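**Ticket 504 - Wrist view loses the gripper, pick on mango never closes**

Project: Gralham (sim tabletop set)
Opened by: Tomás Carvalho
Component: Drasero grasp planner, Jatero scene loader
Priority: medium
Status: open, workaround in place

**Problem**

The task is "pick up the mango from the plate." On the night run in June, 183 episodes out of 3000 ended in a timeout with the fingers still open. No collision flag, no joint limit flag. The planner reports "approach complete" and then waits for a contact signal until the episode is killed.

All of the failures are mango episodes. The banana episodes in the same batch closed normally.

**What I checked first**

Joint logs are clean. Commanded and measured positions agree on every axis. Gripper close works when I send it by hand from the console, so the driver is fine.

Next I went through the close-up renders, looking for a bad mesh or a missing texture on the fruit.

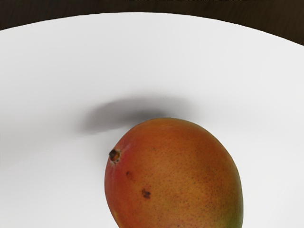

I reloaded the asset from the Barreto library anyway and compared checksums. They match. Collision mesh is present and the mass is sane. Dropping a test sphere on the fruit gives a normal contact, so I'm ruling out the asset.

**Second pass**

I turned on the planner's debug output and reran seed 76, which fails every time. The grasp target comes back with the right x and y but the height is wrong. It sits well above the fruit, so the arm stops early and believes it has arrived.

The planner takes its height from the highest point of whatever the segmenter puts in the target cluster. If a taller object gets merged into that cluster, the target goes up with it.

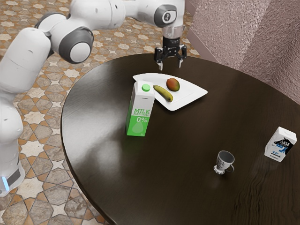
Cluster merging is controlled by one distance threshold, and the loader was updated shortly before the night run. The new default is wider than the old one. With this layout that is a problem - the green-and-white milk carton slightly overlaps the plate from the front, and it is a tall object. With the wide threshold the plate, the mango and the carton come back as one cluster. I moved the carton to the far side of the table on seed 76 and the pick closed on the first try.

I don't have a good explanation for the banana episodes passing. My guess is that they still use the old config file. Not confirmed.

**Workaround**

- Set the merge threshold back to the old value in the Gralham config
- Clear the loader cache before restarting, otherwise the new default is picked up again

**Still to do**

- Planner should raise an error if approach is complete and there is no contact after the close window. Waiting for the timeout hides the fault.
- Rerun the 183 failed seeds with the old threshold
- Check which config the banana task loads

Leaving this open until the rerun is finished. - Tomás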